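Lab 4: Teaching by Demonstration
Instructor: Nivaldo Dantas

You will drive the gripper by remote control and record each attempt as one episode. Work in pairs, one driving and one watching the log. Squeeze gently; the fingers stop when the trigger stops.

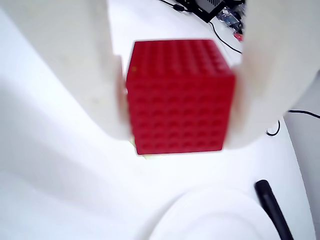
Save the episode before you let go of the controls. Files go in the Ornov folder under your pair number. Bad attempts are kept too, marked "fail".
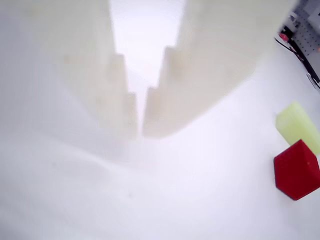 Starting poses matter more than speed. Begin every episode from the same pose, fingers over the white surface and nothing between them. Vary the blocks instead. With the red and yellow-green ones grouped close together, well away from the fingertips, the approach has to be part of the demonstration.

Each pair records 19 episodes. Pause between moves only if you need to, as the policy will copy pauses.

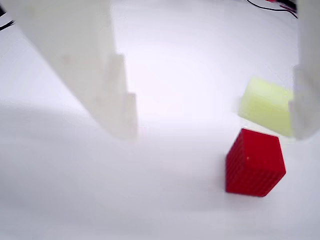

Questions about grading go to Ismael Cordeiro.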